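Tumelo Zulu
19 Dec 2020

Thread on indoor humidity in winter, and why the number on your hygrometer is usually less useful than you think. I get this question every heating season, so it goes in one place.

1/ Relative humidity is a ratio. It is the amount of water vapor in the air divided by the most that air could hold at the same temperature. Change the temperature and the ratio changes, with no water added or removed.

2/ Cold outdoor air at 90% RH holds very little water. Bring it inside, heat it to 70 F, and it can read under 20%. Your furnace did not dry anything. It raised the ceiling.

3/ If you want a number that stays put when the thermostat moves, use dew point. Two rooms with the same dew point have the same moisture in the air, whatever their RH readings say.

34 likes · 6 shares

4/ The idea of measuring this is old. People used hair hygrometers in the 1700s — human hair gets longer as it takes up moisture, and a lever turns that into a needle position. The drum on my desk calendar for April has a drawing of one labeled 1791. The principle still works. The drift is terrible.

5/ Cheap digital sensors drift too. I have a Truneo and a Clirnerton on the same shelf, bought the same week, and they disagree by 2 points in the middle of the range and by more at the low end. The low end is where you live in January.

6/ Salt test, for anyone who has not done it. Put a spoonful of table salt in a bottle cap, add enough water to make a thick slush, and seal it in a bag with the sensor. Leave it overnight at a steady room temperature. The air in the bag settles at 75%. Write down the offset.

7/ That gives you one point. It does not tell you what the sensor does at 25%. Magnesium chloride slush gives 33%, which is a better check for winter. Ice melt pellets sold as pure magnesium chloride are good enough for household use.

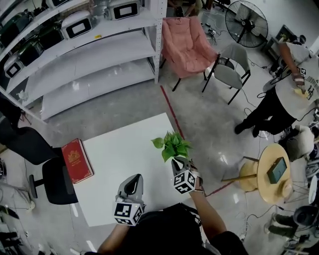
8/ Placement. Keep the sensor off outside walls, away from supply vents, and out of direct sun. A sensor on a cold wall reads high and one over a register reads low. Chest height on an inside wall is fine.

9/ Houseplants. A few small pots will not move the reading in a room with normal air leakage. Do the math on how much water you pour in per week, then compare it with the gallons per day a whole-house humidifier can put out.

21 likes · 3 shares

10/ Upper limit. The coldest surface in the house sets it, and in most houses that is window glass. If the glass is below the dew point of the room air, you get condensation. Wet sills mean the setting is too high for that night, even if the display says 35%.

11/ So the target has to drop as the outdoor temperature drops. My Gridosus controller does this with an outdoor probe. The older Ventura unit had a dial and a printed table inside the cover, and it worked as long as I remembered to turn the dial.

12/ My house is 2000 square feet with two stories and average windows. At 30 F outside I run 35%. At 0 F I run 25% and accept the static shocks.

13/ Before buying a bigger humidifier, seal the attic hatch and the rim joist. Every cubic foot of air that leaks out gets replaced by a dry one, and you pay to heat it and to wet it.

14/ Someone will ask about ultrasonic units. They put the minerals in the water into the air as fine white dust. Use distilled water, or use an evaporative unit and replace the wick.

58 likes · 12 shares · 9 comments

Recent threads
Why your bathroom fan moves less air than the box says
Reading a filter label: MERV and pressure drop
Storm windows, measured over one winter

Contact · © Tumelo Zulu · Back to top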